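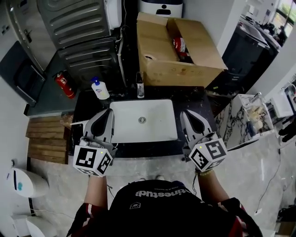

Figure 1. Two hand-held grippers at the sink, 27th September.

Our project, Dondar, asks whether a machine could take over the small cleaning jobs we all put off, and we picked the sink first - a smooth white bowl with a drain in the middle seemed a kind place to begin! We planned 31 practice tries for wiping and 10 for the squeegee, which worried us most, as a long stiff bar has to stay flat while the hand behind it turns.
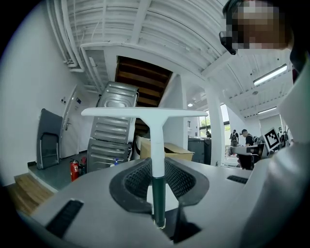

Sani wrote back on our draft that a clean sink proves very little until the same machine can also put the soap back where it found it. We agree, and we have added tidying the counter to our plan for May.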